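Print this page | E-mail this page
Search this site Enter keyword Go

About the Clallow Robotics Center

The Clallow Robotics Center is the teaching and research division of the Flavell Technical Institute. It offers instruction in robot programming, machine safety and simulation to students of the Institute and to employees of member firms. At present 536 students are enrolled in day and evening courses.

The Center was established with a gift from the Vidal Company, which had closed its training shop and wished to see the work continue. Its first classes were held in a single room on the ground floor. The Center now occupies the whole east wing, including two teaching laboratories, a lecture hall that seats 300, and the simulation suite on the second floor.

Administration

Liudmyla Vasylenko is Director of the Center. Marcelino Portela heads the teaching laboratories, and Araba Yakubu is in charge of simulation. Inquiries from schools and employers should be addressed to Kiều Kim in the visits office.

Open Day

The Center opens its doors to the public each January, on a Sunday. The most recent Open Day received 1,113 visitors, among them school groups, former students and families from the neighborhood. Doors open at 10 a.m. and the final demonstration starts at 3:30 p.m. Admission is free of charge. Seats for the lecture hall program must be reserved through the visits office, and groups of up to 78 can be received together if notice is given two weeks ahead.

Visitors may attend short talks by members of staff, speak with current students about their course work, and watch demonstrations in both laboratories. Children under 12 must be accompanied by an adult in all parts of the east wing.

The Simulation Demonstration

Ms. Yakubu and her students present the Terkwood program in the simulation suite. Terkwood is the Center's own set of practice rooms, built entirely on the computer, in which a student can direct a robot arm before being assigned time on the laboratory equipment. The rooms differ widely in color and surface, and students are expected to work in all of them. Guests are shown the arm at several points of view, including some taken very near the machine, and are invited to put questions to the student at the controls.

A Terkwood practice room, with the two-fingered gripper open and the white arm in the foreground.

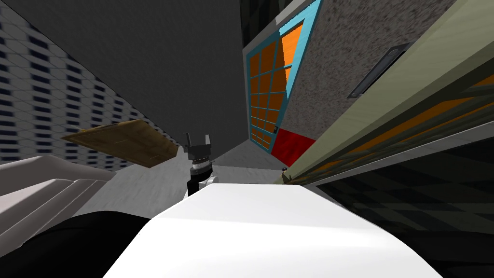

Arranging a Visit

Schools, employers and community groups may also visit outside the Open Day, during term. A standard visit lasts two hours and consists of a talk, one laboratory demonstration and a period for questions. Sang Kiều, who coordinates school programs, will advise teachers on the choice of demonstration. Requests should state the size of the group, the ages of any pupils and any needs regarding access.

Visitors are asked to report to the east wing reception desk on arrival.

This website uses cookies. By continuing to use this site you agree to our use of cookies. Accept Learn more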